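Speaker notes: Student gripper project, end-of-term talk
Wednesday, October 19, 2022
Speakers: Vimala Thevar (slides 1-4), Narayanan Gowda (slides 5-9)

Slide 1. Title. Give names and course section. Skip the agenda.

Slide 2. Task definition. Pick up a crumpled towel from a tabletop, find one corner, fold in half, place flat. Demonstrations are recorded with a handheld gripper; a policy is trained on them and run on the arm. State that folding in quarters was in the July proposal and was dropped. If asked, the second fold needs two arms and we have budget for one.

Slide 3. Why cloth. Keep to one minute. A rigid object has a pose. A towel has a configuration, and most of it is hidden under itself. Point at the self-occlusion diagram, then move on.

Slide 4. Collection protocol. Each operator records 100 demonstrations. The towel is lifted by its middle and dropped before every run so that the start state varies. Operators switch every 12 runs. Vimala: mention that the early batches were thrown out. We had been flattening the towel slightly before starting, and the policy learned to expect that.

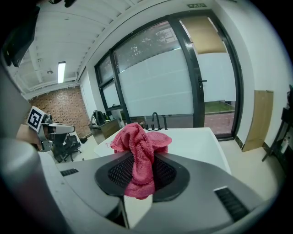
Slide 5. Narayanan takes over. Grasp point selection. Define the two strategies before showing the plot: edge grasp (slide one finger under the hem) and peak grasp (close on the highest fold). Peak grasp is easier to demonstrate and gives worse folds, as the corner is then on an unknown side. Edge grasp fails more often on the first attempt. The final dataset allows a peak grasp only as a first lift, followed by a regrasp at the edge.

Slide 6. Data cleaning. Start from over 2,000 recorded clips. Rejection rules in order: tracking lost for longer than half a second, gripper width signal flat, towel off the table at the end. The script is named Varar; the audience will see it in the repo, so say it once. Do not read the table aloud.

Slide 7. Training. One paragraph at most. Image input plus gripper width, output is relative motion. The baseline is last year's class model, Coelho, retrained on our data with no changes to the network. Expect a question about depth. Answer: not used, no comparison run.

Slide 8. Failure modes. Play both clips, no sound.
Clip 1: double-layer grasp. The fingers close on two layers and the fold comes out as a roll.
Clip 2: policy stalls above the towel. Commands go to near zero and stay there. We think this comes from operators pausing before the grasp. Say "we think." It has not been tested.

Slide 9. Next steps. Trim pauses from the demonstrations and retrain. Add a second towel size. Repeat collection on a different table surface. Leave this slide up during questions.

Backup A. Time sync between camera and width encoder.
Backup B. Operator instructions, full text.

Timing: Vimala hands over by minute 6. If running late, cut slide 7 and go straight to the clips.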